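Review: Oksanen hand-held gripper kit, after 2,578 demonstrations

Posted 18th May
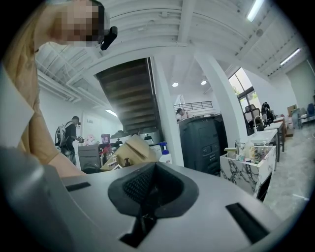 What we bought it for

Our group works on imitation learning for small household jobs. The question behind this purchase was simple. If people collect demonstrations with a hand-held gripper, and no robot arm is involved, can a policy trained on that data run on a real arm without much extra tuning? Papers say yes. We wanted to see how it held up in a shared workshop with people coming and going, using a kit anyone can order.

The Oksanen kit comes as a gray body with a camera, a charger, a calibration board and a set of spare fingertips. We bought four of them. Data was processed with Cliltari, the software we already use for syncing video and pose, and the trained policies ran on a Rendimden arm fitted with matching fingers.

Setup

Calibration is the slow part. The manual has you move the board through a set of positions while the body stays clamped, and the first unit took most of a morning. After that we had a routine and the others went faster. The calibration held well. We checked it every week from November on and only had to redo one unit, which had been dropped on the concrete.

The instructions for the finger width sensor are poor. The English manual skips a step: you need to close the fingers fully before turning the unit on, or every width reading is off by a fixed amount. We lost a full day of recordings to this before we found it. The support page has the right order, but only under the firmware notes.

Collecting data

Ten people took part, most with no robotics background. They learned the basic motion quickly. Picking up bottles and putting them in a bin was easy for everyone. Opening a cardboard box was harder, and the second hand often ended up between the camera and the object. We kept those recordings but tagged them, and I would suggest doing the same.

Weight is the main complaint. The body is heavy toward the front, and wrists get tired before the battery does. We ended up limiting sessions and swapping people out often. A wrist strap is sold separately – it helps a little, but it should be in the box.

Tracking depends on what the camera can see of the room. In open areas with plenty of things to look at, it rarely got lost. Close up against a plain white wall or a cabinet door, it drifted, and Cliltari threw out the recording. People walking through the background caused less trouble than I expected. Direct sun through a window was worse, and we pulled the blinds for the later sessions.

Of everything recorded, 2,578 demonstrations passed the filters and went into training.

Results

We trained one policy on seven tasks and ran each task on the arm in a room that was not used for collection. The pick and place tasks went well. The arm reached for the right object nearly every time, and most failures were bad grasps on tall, narrow bottles. Pouring was usable but slow. Opening the box flaps did not work well enough to show anyone, and adding more demonstrations of that one task made little difference.

The more useful result was about variety. We trained a second policy on the same number of demonstrations, all taken at a single table. It did better at that table and much worse everywhere else. The mixed set lost a bit of precision and kept working when we moved things. Other groups have reported the same pattern, so I don't claim it as new, but it was good to see it on our own equipment.

Latency needs attention. The hand-held recordings have no delay between seeing and moving, and the arm does. Before we corrected for that, the fingers closed late and knocked objects over. Cliltari has a setting for it, but you have to measure the delay yourself.

Compared with the Grallik

We also have an older Grallik unit. It is lighter and nicer to hold for long sessions. Its camera has a narrower view, though, and tracking fails more often in tight spaces. For desk work I would still pick the Grallik. For moving from room to room the Oksanen is the better tool.

Worth buying?

Yes, if you already have someone who can handle calibration and data filtering. The hardware is solid and the recordings are clean. Get the wrist strap, order extra fingertips (the soft pads wear through at the edges), and read the firmware notes before the manual. If your tasks need two hands close together, I would hold off until you have tried a pair on your own objects.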